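Preparing Crockery for a Robot Handling Demonstration: Household Advice from the Troda Open Day

Innes Household Advice Service. Kitchen and Table, May

The Troda workshop at Pudlow opened its kitchen bench to the public in May. Visitors were invited to bring cups, mugs and small dishes from home and to see how they were handled by a robot arm. The following advice has been drawn up for households attending the next open day at Bakon. Much of it applies equally to the ordinary care and storage of crockery.

Before the visit

Wash and dry every item thoroughly, including the foot ring, where water collects after a cycle in the dishwasher. Grease on a handle is a frequent cause of slipping, whether the item is held by a hand or by a gripper. A teaspoon of bicarbonate of soda on a damp cloth will remove most tea stains from a pale interior. Rinse well afterwards.

Check each rim with a fingertip. Chipped or cracked pieces will not be accepted at the bench and should not be used for hot drinks at home. Items weighing more than 429 grams when empty should be left with the reception desk, where they will be weighed again.

Setting out the bench

Visitors are asked to stand mugs upright, with their openings clear. Leave 50 millimetres between neighbouring pieces where space allows. Handles may face in any direction. Both faceted and round rims are suitable, as are cups of different widths and colours.

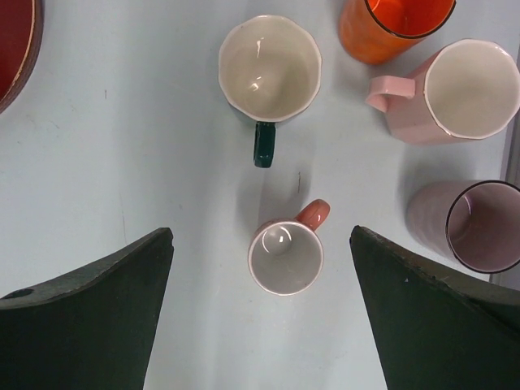 Innes would add that handles at home are better turned towards the back of the shelf, as a handle left pointing outwards is easily caught by a sleeve. The same reader recommends keeping the narrowest mugs at the front, where they can be lifted out without disturbing the wider ones.

Both suggestions are sound for open shelving. In closed cupboards, mugs should not be stacked more than 2 high, and never with a handle resting inside another cup.

During the demonstration

Remain behind the line marked on the floor while the arm is in motion. Items must not be moved or straightened by visitors until the operator has announced that the bench is clear. Children may place their own cups before the session begins, under the supervision of an adult.

Care of the table surface

Unglazed bases will scratch a painted or laminated top. Felt pads are sold in packs of 100 and can be cut to fit small cups. Fine marks should be cleaned with warm water and a soft cloth. Scouring powder is not recommended.

Crockery may be collected from the reception desk at Bakon until 4 pm.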